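Karkholm councillor to stand down after 20 years 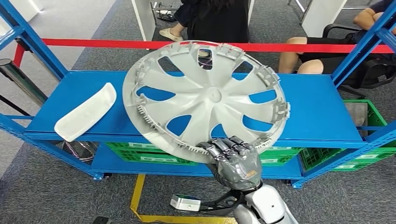 The longest-serving member of Karkholm town council will not seek another term in November, ending 20 years in the harbour ward and leaving open a seat that was won last time by 60 votes.

"I told my family at Easter and my colleagues last week," she said in an interview at her office. "I would have gone sooner, but the bus contract was still being argued over."

She said she had no plans to stand for the regional assembly. "I was asked. I said no, and I was asked again and I said no again."

The councillor, an independent, has often voted against the ruling group on spending. She opposed the sale of the Ternitz road depot and still thinks the price was too low. "We had a second offer from Rüegg and it was never put to the full council. I raised it at the time. It's in the minutes."

On housing she was less critical. The council has promised up to 1,000 new homes on the north side, and she believes most will be built. "The drains are the problem. They should have been done first."

She declined to say whom she would back as her replacement. Two candidates have said they will stand, and a third is expected before nominations close.

Asked what she regretted, she mentioned the Jinda library branch, which closed after a vote she supported. "I went by the visitor numbers. People there still bring it up with me, and they're entitled to."

She will remain chair of the transport panel until the election.

8/13/18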